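Rernix is looking for people to help in the play kitchen, one or two afternoons per week

We are a small family center on the ground floor at 744 Kandpal Street. Parents and grandparents come to us with children from two to six years old, and the room they like most is the kitchen. It is a real kitchen with real counters, and we use it for cooking together and also for pretend cooking. Because both things happen on the same counter, it needs a lot of tidying, and for this we need more hands.

The position is paid by the hour. It starts on Tue 17 October and continues until the end of June, with a possibility to stay longer if both sides are happy.

## What you would do

You come half an hour before the families. You wipe the counter, take out the cutting boards and check that the jars are full and the lids are closed well. During the session you stay near the counter. You help the small ones to wash hands, you hand things to the parent who is leading the cooking, and you keep the children away from the cooktop and the oven. You do not need to teach anything.

After the session comes the main part of the job. Everything on the counter must go back to its place: food in the jars and canisters, soft toy food in its basket on the low shelf, boards washed by hand and dried standing up. We do not put bamboo in the dishwasher. We did it once and we lost two good boards.

The cooktop is black glass and it shows every fingerprint, so please clean it with a soft cloth only. The tile wall is wiped on Fridays, also the dark lines between the tiles, where flour likes to stay.

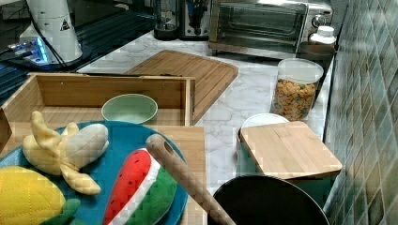 Lingyun Fang wrote to us after the first notice went up that the soft toy food should not be on the same counter with the cereal at all, because a child of two will bite a plush vegetable as quickly as a real one, and afterwards somebody has to wash it. She would prefer a separate table for the toys and a strict rule for adults too.

We discussed this and we agree with half of it. The children like to "cook" next to the grown-ups, and we do not want to send them to another corner. But the plush pieces now go in the washing machine after every second session, and the helper is the person who collects them. If you have a better system from your own home or from another job, please tell us in your letter. We are open to change.

## Who we are looking for

- You are 18 or older and can stand for three hours.
- You like order, but you stay calm when there is cereal on the floor.
- You can read labels in English, mostly for allergies. Other languages are very welcome, many of our families speak two or three.
- You have a food handling card, or you are ready to take the short course in the first month. We pay for it.

Experience with children is good to have — it is not required. One of our best helpers came to us from a hardware store.

## Hours and pay

There are two afternoons, Tuesday and Thursday, each from 2 to 5:30. You can apply for one or for both. The pay is the normal hourly rate for helpers in our center, and the half hour before the families come is paid the same. If a session is canceled on the same day, you still receive the money for one hour.

Aprons are here. Please bring closed shoes that do not slip, and leave rings and bracelets at home.

## How to apply

Write a short letter, half a page is enough. Tell us which afternoon you prefer, when you could start, and how you keep your own kitchen in order. You can leave the letter in the box by the front door or mail it to:

Rernix Family Center
Attn. Mamta Agarwal
P.O. Box 2115

Please write "Kitchen helper" on the envelope. Mamta reads all letters herself and will call you, so do not forget your phone number. Before we decide, we invite each person for one session to try, and this session is also paid.

If you have questions about the work itself, ask for Girish Goel at the front desk on Tuesday or Thursday after 5:30. He does the closing now and can show you where everything goes.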